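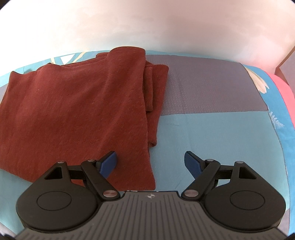
**Flynn Merrick:** I don't buy the folding number yet. You trained on 2,144 demos and then on 3,319, and the bigger set has more towels in it as well as more homes. Which of the two did the work?

**folleo_paora:** Fair. We did a run with the towels held fixed and only the homes varied. Most of the gain stayed. It's in the appendix, second table.

**Flynn Merrick:** Second table is 30 trials per condition. I'd want more before calling it.

**mmckinnon:** 30 is what most people run on cloth – resetting a fold by hand is slow. My problem is the scoring. Who decides a fold is good?

**folleo_paora:** 2 raters, working from the end state only. Where they disagreed we marked it a fail.

**mmckinnon:** OK, that's stricter than I thought. Put it in the main text.

**Angus Lockyer:** We tried the same recipe at Womgate with hand-held grippers on beds and sofas. Thick fleece was all right. Thin cotton was poor, the policy kept picking up two layers. Did you split results by fabric?

**folleo_paora:** Not yet. Planned for the October version.

**Flynn Merrick:** Then the abstract shouldn't say "household cloth". Say towels and blankets.

**folleo_paora:** I'd rather keep it, but I'll ask Deividas.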